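Folding trial at Mukance laundry: your questions

Is the folding system replacing us?
Management says no. The Prunura contract says "reduced manual handling," and we'd like someone to explain the difference in writing.

How fast is it?
Prunura's brochure promised 200 items a shift. The best shift in September reached 39. 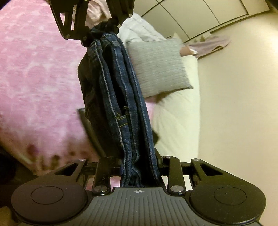
Jeans held between the two grippers.

What about denim?
Ask the Osman line. Heavy items still go to people, and so does anything the system gives up on. Those piles don't count toward your rate, which we have raised 4 times.

Will I be retrained?
Six places were offered, all at the Tostmont site, all on unpaid time. We don't call that training.

Can I refuse to work beside it?
You can ask for the risk assessment first. We haven't seen one yet.

Shares 6 | Comments 39
Contact your shift rep | © Mukance Staff Association | Back to top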